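Support > Furniture > Desks and Tables > Ticket 446

Opened 2025-07-17. Product: Melleck table, pale wood top, 140 cm. Sold by Vaturell, Druvcombe store.

Customer reports that the gray panel will not lie flat on the tabletop. It rocks at one corner and cups slide on it. Tried so far: turned the panel over, wiped the top, swapped the pads underneath. No change after 2 days.
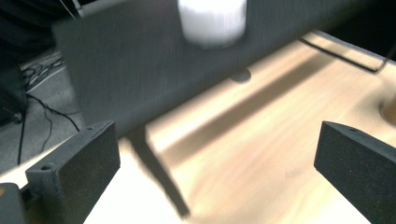 Can the panel be used on the table without the pads?
Take all the pads off and set it straight on the wood. Keep it clear of the round recesses, or the edge will drop into one and rock.

Update: pads removed, panel moved toward the back. Rocking is less but still there - customer measures a 3 mm gap at the left corner. Panel is probably warped. Replacement requested from the Joo warehouse. Ticket stays open until it is delivered.

Contact support | © Vaturell | Back to top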